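Tostden Hand-Held Gripper Kit: a long-term review, with one fault you should know before you buy
Posted January 7, 2021

I've had the Tostden kit since November and I have opinions. If you only want the verdict, it's a good tool with one bad habit, and the bad habit is a safety matter, so please read the part about the trigger even if you skip everything else.

Quick background. I run the small recording side of a robot-learning project with Valdir Araújo and Marites Sison. We wear a head camera, hold a gripper, and do ordinary chores in a furnished room so that a robot arm can learn them later. I bought the kit out of our own budget, nobody at Tostden knows who I am, and the price was $374 with shipping.

What you get

Two hand-held grippers, a pile of white marker cubes, a cable for each unit, and a manual that I can only describe as brief. The cubes clip on top so the software can work out where your hand is. Setup took us an afternoon, mostly because the calibration routine wants you to wave each gripper at the camera and it's fussy about glare (pull the blinds, trust me).

The grip is comfortable. I have smallish hands and could work for a good while before my thumb complained. Marites has longer fingers and liked it even more. The two fingers at the front are curved and close smoothly, and they're great on soft things — towels, sponges, sleeves, the spine of a paperback.

Tracking is the best thing about it. We used a Brarkadgate set before this and lost the hand every time somebody turned a shoulder. With the Tostden cubes I threw out 13 recordings in our first batch of 200, and most of those were my own fault for talking through the countdown.

The fault

OK, so here we go. The trigger sticks open.

You squeeze, the fingers close, you carry your thing across the room, and then at some point the fingers pop back to fully open while your own finger is still squeezing. No beep, no light. The log carries on writing "closed" the whole time, so if you weren't watching you'd never find it in the data either! The first time it happened to me I was carrying a mug, and the mug did not make it.

With mugs that's annoying. With furniture it's a real problem. A lot of our tasks involve tipping or shifting small pieces, and you get used to the gripper taking a share of the load. When it lets go, all of that comes back on your other hand, or your shin. Valdir had a drawer unit come down next to his foot and we stopped for the day. I was shaken up by it, and he was much calmer about it than I was.

We've had it happen on both units, so I don't think I got one lemon. It's worse after a long session and it's worse if you hold the trigger at half squeeze. Kenneth Ignacio, who does our repairs, opened one up and found a little return spring that rides up over its post when the trigger is held at an angle. He pushed it back down and it behaved for a few days, then did it again.

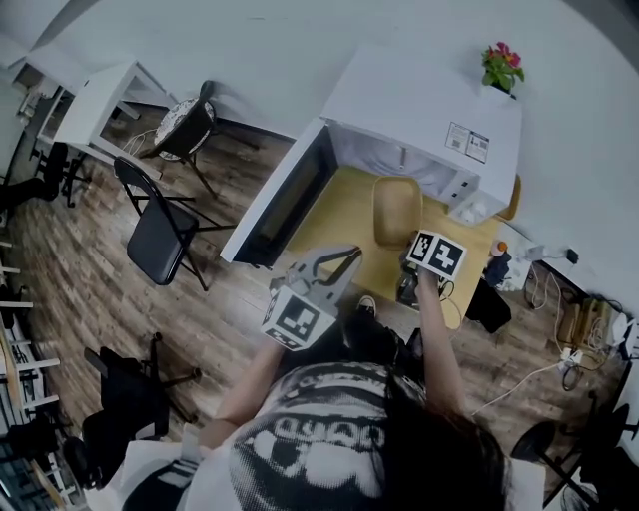 What support said

I wrote to Tostden and got a reply from Lilibeth Cruzado, who was quick and polite and asked for the logs. I sent them. She came back and said the spring was a known issue on early units and that a replacement part was coming, at no charge. Good! But when I asked whether there was a warning on the product page, the answer was "it's under review," and as I write this the page still says nothing. That's the bit that bugs me. A sticky spring I can live with. I'd have liked to hear about it before the drawer unit.

How we use it now

We still use it, with some house rules. Full squeeze or no squeeze, never halfway. Nothing heavier than a book goes in the gripper alone, and if a piece of furniture has to be tipped, a second person holds it. Closed shoes for everybody. And we stop every half hour to open and close each trigger a few times and compare it against the log, which is dull but has caught the problem twice.

If you're shopping around, the Urkeck kit has a plain lever where this one has a trigger, and I've borrowed one for a weekend. The lever felt stiff and my wrist hated it, but it never let go of anything. Tracking was noticeably worse, though.

Would I buy it again?

Hmm. For tabletop work, yes, happily. For anything you have to lift or lean, I'd wait until the new springs are in the box from the factory. I'm giving it 3 stars out of five for now, and I'll update when our replacement parts arrive and Kenneth has had them on the bench for a while.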